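Toast hour is back at Luvmont

I stopped by the Luvmont community kitchen on Venckus Street this August, mostly for the free breakfast, and ended up staying all morning. Toast hour is open again after a summer break, and 104 people have already signed up!

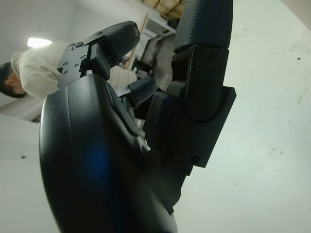

Morning at the Luvmont kitchen.

The big white table is still the heart of it. A cream two-slot toaster sits in the middle with a teal-blue tray next to it for the finished slices, and that's pretty much the whole setup (I love that). You put your bread in, push it down and stand there chatting

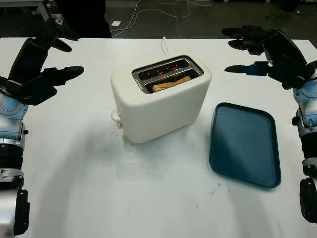

while the wires glow orange and somebody argues for a darker setting. I like mine pale, so I usually lose. Bread comes from Drumusen, the bakery two blocks over, and it's a soft light brown loaf that goes great with plain butter. Zurkis is giving 12 jars of jam for the first week, and I'm already hoping for apricot.

Doors open at 8 a.m. and the last slice goes in at 10. It's free, but please sign up at the front desk first.
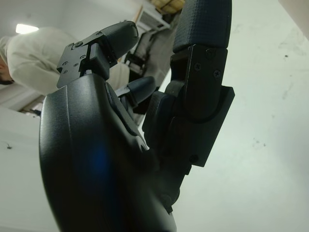

More from the neighborhood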